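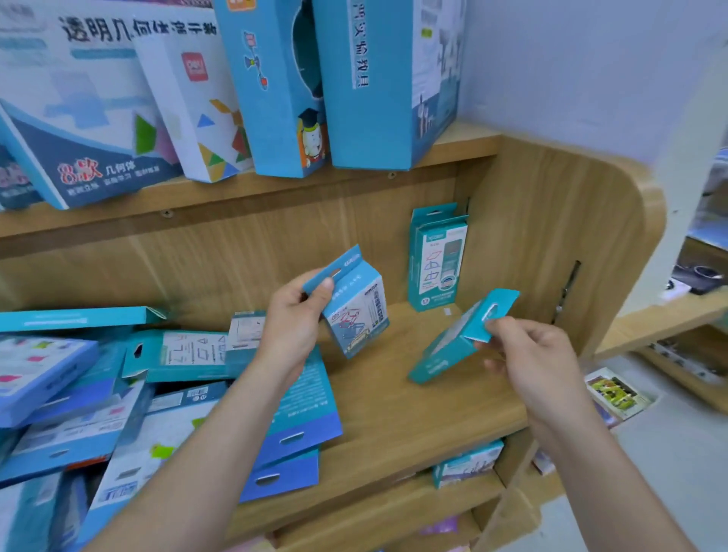 Zofia Jabłońska
Lab instructor, Intro to Automation

Courses > Intro to Automation > Handouts > Visit notes: Reka demo day

Hi everyone! I promised I'd write up the November visit for the people who were stuck on the other bus, and also for those of you who were there but spent the whole time at the snack table (you know who you are). Read this before the lab, bring it with you, scribble on it.

So, Reka. They're a small outfit, and their open day is mostly one big room where you can walk right up to the work and ask rude questions. The project they were showing is called Mulavow. The job is shelf tidying: take a store shelf that shoppers have been through and put the packages back in order. It sounds dull until you try to write down the steps, and then you're there all afternoon.

Look at the left side of that middle shelf for a minute. It's geometry sets and other school supplies, flat boxes heaped on other flat boxes, teal on teal, some on their sides, some sloping, one with its end flap open. Now look at where the hands are holding on. Each one has a package by the hanging tab! I loved this. The tab is thin, it sticks out, and you can pinch it without getting your fingers under the box. It also means the box hangs at whatever tilt it likes, so you've still got to get it square before you set it down. Write that tradeoff in your notes, it will come back in lab.

Things I wrote down while people were talking:

Żak is their name for the grasp planner. It picks a spot to grab and gives it a score. Tabs with a slot or a hole in them score high if they're in plain view, and get skipped if another box is lying across them. I asked what happens when every tab is covered, and the answer was "it pushes something and looks again," which I thought was a very human answer.

Wililance is the part that decides which hand does what. Two hands in one shelf compartment get in each other's way fast. Its rule for the demo was simple: left hand keeps to the left, right hand to the right, and neither one crosses over unless the other has backed out.

Their practice set had 305 packages in it, and 102 of those had hanging tabs. So a planner that only knows about tabs is stuck for most of the set. Somebody from our group asked why they'd bother with it then, and the engineer said it was the first thing they got working and they didn't want to throw it out. Fair enough.

Each run was capped at 30 seconds per package. After that it counts as a miss and you move on.

One more thing on seeing. Boxes of the same color that touch are hard to tell apart, and in that pile you'll find teal boxes up against each other with just the white panels and lettering to help you. Printing helps, edges help, a punched hole helps a lot. I'd like you to think about which of those you'd trust if the box were upside down.

For lab, in pairs:

1. Choose one package in the pile that isn't being held. Where would you grab it, and what's in the way?
2. Write the steps for standing it upright on the bare part of the shelf, to the right. No more than 12 steps. "Pick it up" doesn't count as a step!
3. Swap with another pair and follow their steps exactly, with real boxes (I've got a crate of empty ones, cereal mostly).
4. Mark the first place where you had to guess.

Turn in the marked-up sheet, messy is fine. If you can't make your lab slot, email me by Sunday and we'll squeeze you into another one.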